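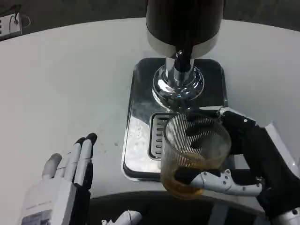

Break area check, drinks station, Kerberg building, ground floor. September round. Same sheet as last time plus the new lines for the automated pour, which went in after Plolgate moved the morning drinks off the canteen crew. Done before the 7:30 rush, took 30 minutes. Drip tray needs a wipe, smudges and water spots on the steel, and whoever signs the sheet owns that now. The crew used to do it without being asked and it was never on any list. It's on the list.

1. Spout and collar clean: OK
2. Drip tray and grate: FAIL, see above. Rechecked at 8, OK
3. Glasses, chips and cracks: OK. 3 pulled from the rack, put in the breakage bin
4. Stop button reachable from both sides: OK
5. Floor markings, standing line: worn on the window side. Tape ordered
6. Staff briefed on where to stand: PARTLY. Night shift missed the Asar briefing, no make-up session set
7. Manual pour still possible with the arms parked: OK but nobody on days had tried it. Did it with them
8. Who to call card posted: FAIL. Old card, still has the canteen extension on it
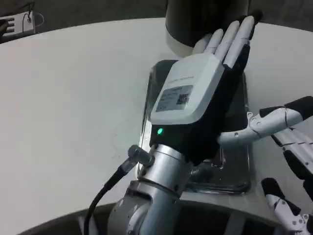
Leonora Buenaventura
Floor safety lead, drinks and canteen

Comments to the above.

Item 4. Button is fine. People dont use it. They wait for it to finish even when they want it to stop, feels rude I guess. Say it at every briefing: press it, no write-up for pressing.

Item 6. Needs fixing before the next round. 11 people on nights and not one has signed. Briefing has to be on their hours and paid, not "come in early."

Floor behind the table: white power strip, plugged in. Not a fail but add it to the sheet as item 9, keep it back from the walkway and off the mop route.

Hands: label on the back of the left one, check they are still readable up close each round and note the number. Left blank this time, my fault.

Workload. Wojcik asked for a line on this so here it is. Canteen crew went from pouring to restocking, wiping down and answering questions. More lifting than before, glass racks mostly. Two complaints of sore shoulders. Lower shelf for the racks would help, have asked. Also thier break moved twenty minutes later and that was not discussed with anyone.
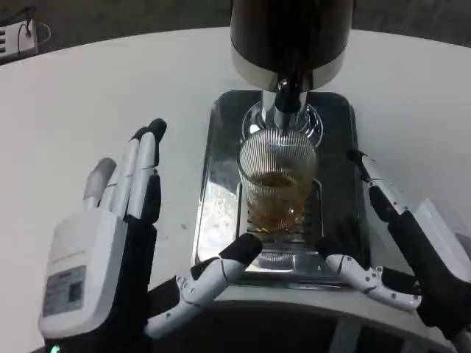 Reply from Wojcik, added under the sheet: the lower shelf is approved, but the break change came from the rota and not from the drinks station, so it should go on a separate form. Nights briefing can be done at 10 pm if Asar will send someone. And could item 7 be done every round with a different person, so it isn't always the same two who know how.

Noted. Item 7 changed to "different person each time, write name." Break form sent. Card for item 8 is printed, goes up tonight.

Open: 5, 6, 8.
Signed LB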